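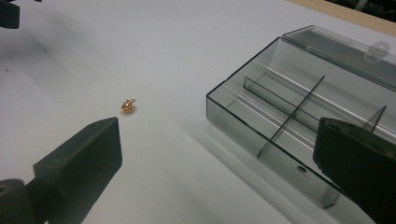
Wilma Baird wrote in to say that her gripper closes on small parts perfectly well by hand but drops one in every few when the script runs, and she asks whether she should fit a stronger servo. Probably not. Most dropped parts on a bench build come from pad geometry, approach height or a bad zero, and all of those can be put right with a hex key and a file.

The notes below come from the Miranda build at the Plomcombe shared workshop. They apply to any two-finger gripper intended for sorting small items: charms, beads, screws, earring backs, watch parts.

Pads

Square-ended pads are easier to align than rounded ones. Set both tips level with the gripper closed against a flat surface, then tighten the mounting screws a quarter turn at a time, alternating sides. If one pad tip sits lower than the other, small parts will be pushed sideways before they are gripped.

Smooth pads slip on polished metal. Rub the contact face with 240 grit or similar until it is evenly dull, then wipe with a damp cloth. Do not use oil-based cleaner on the pads.

Replace the pads when the front edge has rounded over. Narayanan Bhat logs cycles and changes his at 1,280. A visual check once a month does the same job if you do not keep a log.

Work surface

Use a plain matt surface in a colour that contrasts with the parts. White suits gold, brass and most dark parts. It is poor for silver and clear beads, for which a mid-grey card is better.

Brush the surface before each run. Swarf and grit will be picked up by a simple threshold detector as parts. If you cannot keep the surface clean, set a minimum area in the script and ignore anything smaller.

Place lamps so that the tallest object on the table throws its shadow away from the pick area. With a single lamp, move the lamp first and the box second. Two weak lamps on opposite sides give fewer false detections than one strong one.

Compartment boxes

Clear and tinted plastic both cause trouble for depth sensors, which may read through the wall or return nothing. Do not rely on the sensor to find the box. Fix the box in a known position and store the compartment centres as taught points.

To teach the points:

1. Open the lid fully and check that it stays there. A lid that creeps forward will meet the wrist sooner or later.
2. Put the box against two stops screwed to the board. Masking tape will do for a trial.
3. Jog the closed gripper over the centre of the first compartment, with the tips 10 mm above the dividers.
4. Save the point. Repeat for each compartment you intend to use.
5. Run the full list at a quarter of normal speed with nothing in the gripper.

Approach every compartment from directly above. Diagonal moves save very little time and the trailing finger tends to catch the divider. Allow for the width of the gripper when open as well as closed: a finger that clears the wall on the way in may touch it at release. If the compartments are narrow, open the gripper only as far as needed to let go.

Remove loose dividers or glue them. Push-fit dividers lift out when brushed.

Irregular parts

Flower and star shapes do not have parallel sides, so the pads will touch at two points and the part may turn. Try the following in order.

Rotate the wrist in 15 degree steps and note which angle holds best.
Lower the grip until the tips just touch the table, then raise them by the thickness of one sheet of paper.
Add a thin layer of soft silicone to one pad only. Soft faces on both pads make the release unreliable.

Reduce closing force before increasing it. Too much force squeezes a rounded edge upwards and out.

Zeroing

Re-zero after any knock, after changing pads and at the start of each session. Ankica Krasniqi checks hers against a 100 mm steel rule clamped to the board, which takes a minute or so. On our arm the zero drifts most in February, when the workshop heating is off overnight.

Test run

Use one type of part and one compartment until the drops stop, then add the rest. Our last long run on the Bodgate board placed 239 parts before the first miss, and the fault was a loose pad screw. Thread lock on both screws has cured it so far.

Switch off at the supply before reaching between the fingers. A stalled servo can move again without warning when the part is pulled free.

Wiring notes and the pad drawing are kept in the Miranda folder on the workshop computer. The drawing is for the older mounting block, so measure your hole spacing before cutting.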